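Software engineer, grasp planning and control (Gudier)

Gudier is hiring an engineer for the planning side of Nivex, our manipulation stack. You would own the code between the perception output and the gripper command: grasp selection, approach paths, and recovery when the first try misses.

You should write solid C++ and Python, know your way around transforms and timing bugs, and be willing to read other people's logs. The regression set has 229 recorded grasps on everyday objects, and 7 still fail in replay. Those would be your first job.

Full time, on site at Mallcombe, starting in July. Send a resume and one piece of code you wrote to Zihan Kong. 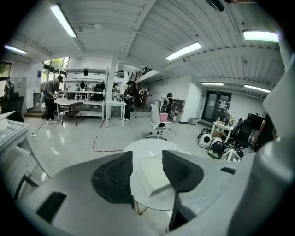
2 min read

Comments

dpruitt: Is the Luo simulator part of this job or a separate team?

Zihan Kong: Separate team, but you'd file plenty of bugs with them.

marta_h: Any chance of remote?

Zihan Kong: No, sorry. The work needs the hardware.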